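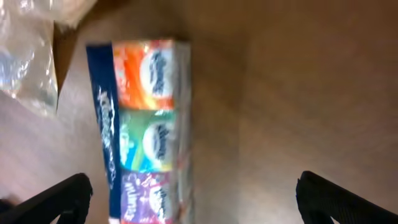 **Figure 4.1** A chocolate multipack, with one block of color for each variety.

# Chapter 4: Several Things Sold as One

I learned about multipacks by packing them badly. My first summer job was on the gift line at Cekero, a contract packer with one long shed and a radio that only got one station, and on my first morning I was handed a stack of candy bars, a stack of printed sleeves, and a chair. By lunch I'd made a pile of bundles that looked fine from above and fell apart the second anyone picked them up by the end. My supervisor turned one upside down, watched the bars slide out into her palm, and went to get me a different chair (closer to hers).

So when I started planning this book, I knew the chapter on bundles would be long. The first three chapters dealt with one product in one package: a bar in a wrapper, a tea bag in its envelope, soap in a box. Now we're going to put several of those together, and everything gets more fun and a good deal fussier!

## What you'll be doing in this chapter

You'll learn the names for the layers of a package, and how to tell which layer is doing which job. You'll look hard at how color sorts products for a shopper in a hurry. You'll plan a small bundle of your own on paper, and you'll work out how it should travel from the packing table to the shelf. There's a little arithmetic near the end, nothing worse than multiplication.

Keep your notebook from Chapter 2 close by, the one with your wrapper sketches. We'll be drawing over the top of those.

## Layers, from the inside out

Packaging people talk about *primary*, *secondary*, and *tertiary* packaging. I used to mix these up constantly, so let me give you the version that finally stuck with me.

**Primary packaging** touches the product. Peel it off and you can eat what's inside, or wash with it, or whatever you bought it for.

**Secondary packaging** holds several primary packages together, or gives a single one a second coat. A multipack wrapper is secondary packaging. So is the carton around a tube of toothpaste.

**Tertiary packaging** is for moving things in quantity. Shipping cases, pallets, stretch wrap. Shoppers rarely see it unless they happen to walk down the aisle on restocking night.

The trouble is that real goods don't always line up so neatly. Take a box of assorted teas: envelopes inside small cartons, small cartons inside a sleeve, and sometimes a clear film over the whole lot. Is the sleeve secondary? Is the film? I'd call them both secondary and get on with my day, but I've sat through a meeting at Grirex where people I like and respect argued about this until the coffee went cold. If your instructor has a firm opinion, go with your instructor.

A better question than "which layer is this?" is "what would go wrong if I took it away?" Ask it of every layer and you'll understand the package faster than any label could teach you.

> **Try it at home.** Find something in your kitchen that came as a bundle. Take it apart slowly and lay the layers out from left to right, outermost first. Under each one, write down the job you think it was doing. Some layers will have more than one job. If you find a layer with no job at all, bring it to class, please. I collect them.

## Color as a sorting system

Look back at Figure 4.1 for a moment. Even with the small print lost to the blur, you can pick out orange, then a green that runs into blue, then a soft purple. Three blocks, three varieties. You don't need to read a thing to know that the pack is offering you a choice, and on the purple block the name Milka comes through in white, so you'd find that one on the shelf too.

Now notice what stays the same while the colors change. Each block has a white oval logo with dark script, always on the right, so the ovals make a tidy column. And down the left side there's a dark navy strip that runs along next to all of them. My students often skip right past a strip like that when they sketch a multipack from memory. They draw the bright blocks, hand it in, and then wonder why their pack looks like three bars that bumped into each other by accident.

I call these two kinds of element **changers** and **keepers**.

- A *changer* is different for every variety. Usually it's the background color, and often a picture or a flavor name as well.
- A *keeper* is the same across the whole bundle. It might be a logo position, a border, a typeface, or a band of one solid color.

Every good mixed bundle I've ever worked on had both. With too many changers, the eye bounces around and can't tell that the items belong together. With too many keepers you get the opposite problem, and people take home four of the lemon when they wanted one of each. I did exactly that with cough drops last winter and I've been eating lemon ones ever since.

How strong should the color differences be? Stronger than you think. Your design will be seen under bad store lighting by somebody pushing a cart. It'll be seen from the side, at a slant, or from much too far away. I do a test I picked up in the design room at Umetska, where they pinned every draft to the wall at the end of the corridor and looked at it with their glasses off. (If you don't wear glasses, squint.) Anything that survives is really part of your design. Anything that melts away is detail, and detail has its place, but you can't lean on it to do the sorting.

Color shouldn't work alone, though. Plenty of shoppers see color differently from the way you do, and red against green is a pair that gives a lot of people trouble. Back the color up with a word, a shape, or a clear difference between light and dark. Print your draft in gray once before you call it done. If two varieties turn into the same gray, go back and fix one of them.

## Which way is up?

Here's something that sounds silly until you've packed a few hundred bundles. A long, flat pack can lie down, stand on its end, or sit on its long edge, and the words on it will only read comfortably in one or two of those positions.

Before you design anything, find out how it will be displayed. Ask the store, ask the sales people, go stand in the aisle if you have to. Lettering that runs lengthwise can be lovely on a pack that lies across the shelf, and a pain in the neck (literally!) on one that stands up. Some packs settle the matter by printing one name one way and another name the other way. It costs you some space, and I think it's often worth it.

The same goes for hands. People pick up a long pack by the middle or by one end. If there's only film holding the items together, picking it up by the end puts all the weight on one seal. That was my mistake at Cekero, by the way: I'd folded my sleeves so loosely that the bottom bar was carrying everybody else.

## Clear film, folded edges, and the fuss they cause

Film is cheap, light, and see-through, and for a multipack that's hard to argue with. It also wrinkles, and it shines. A glossy edge catches whatever lamp is nearby and goes pale, and anything you've printed under that glare might as well not be there. Look at the right edge of the pack in Figure 4.1, where there's a narrow whitish band, and then at the crumpled clear bag in the upper left, covered in bright highlights. Both of them are a nice reminder to keep your important words away from folds.

My own rule is to leave a quiet margin on every side that gets folded, sealed, or tucked. Plain color is fine there. A bit of pattern is fine. The flavor name isn't, and neither is the allergy information, which has to be readable every single time.

## A small worked problem

Pasichnyk, a family cookie bakery, wants to sell its cookies in mixed bundles. Each bundle will hold 4 small packets, and a shipping case will hold 11 bundles. A store chain has asked for a first order of 4,000 packets.

How many bundles is that? Divide 4,000 by 4 and you get 1,000 bundles. How many cases? Divide 1,000 by 11 and you get 90 full cases with 10 bundles left over. So the bakery needs one more case, and it's one bundle short of full.

Stop there and think about that last case, because this is where students rush. You could ship it with a gap, and the bundles would slide around. You could fill the gap with crumpled paper. You could ask the chain to accept one extra bundle, which in my experience they nearly always do if you ask before the invoice goes out. Or you could change the case so it holds 10 bundles and comes out even, but then you're buying new cases, and the next order may not be so polite about dividing by ten.

I'm not going to give you my answer yet. Write down yours, along with what you'd want to ask the bakery first, and hang on to it. We'll open the case again in Section 4.2, after you've learned how bundles behave when they're stacked.

## Words to know before you go on

**Bundle:** two or more packaged items sold as one.

**Changer:** a design element that differs from one variety to the next.

**Keeper:** a design element that stays put across the whole bundle.

**Quiet margin:** the area near a fold or seal where nothing important is printed.

**Sleeve:** a band of card or paper that slides or folds around the items and leaves the ends open.

Section 4.1 starts with sleeves. You'll need scissors, a ruler, a sheet of stiff card, and 2 candy bars of the same size, preferably ones you can stand not to eat until the end of class.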